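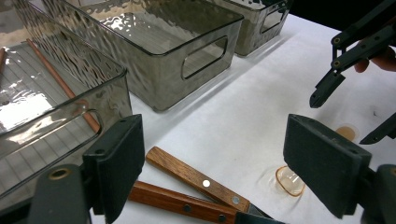 Step 4: Set out the sorting table

By now both hand-held grippers should open and close without sticking, and the camera mounts should be tight. If a finger still drags, go back to step 3 and ease off the pivot screw an eighth of a turn before you carry on.

Clear the table and wipe it down. Ours is white, and it shows every crumb of printed plastic. Put the bins along the far and left sides so that the middle stays free for the loose things. We use grey see-through storage bins with rippled walls. Clear ones would probably be easier for the camera, but these were already on the workshop shelf.

Lay the objects out by hand. Start with things that differ a lot in shape:

Wooden rods. Good for a first try. Grip them near the middle or they swing.
Kitchen knives with wooden handles. Blunt the edges on a stone first. Let the handles cross on some runs, as pulling one out from over another is a separate skill and needs its own recordings.
A small glass cup. Close the fingers slowly and stop as soon as both pads touch.
A flat round disc. This is the hard one. Slide it to the table edge and pinch it there, or tip it up with one finger.

Step 5: Record a run

Start both cameras, then tap the two grippers together once. The tap gives you a sharp sound to line the recordings up with later.

Move one object at a time into a bin. Keep your hands behind the grips and your sleeves rolled up. When you have both tools over the table, let one hold still while the other works — the linkages catch on each other easily, and a bent pivot screw takes an evening to sort out.

Stop after 11 moves. Longer runs get sloppy, and one dropped cup spoils the lot. Copy the files to the Puvham folder on the shared drive before you start the next run, and write the run number in the log book.

Step 6: Check the pads

After every six runs, look at the finger pads. If the face has gone shiny, rub it with 224-grit paper, or whatever is close to that in the drawer, and wipe off the dust. Check the two mounting screws on each finger too. They should be snug. Do not use thread glue, or you will not get the pads off again.

Spare pads are in the tray marked Estasier, eight to a bag. If you take the last bag, print more.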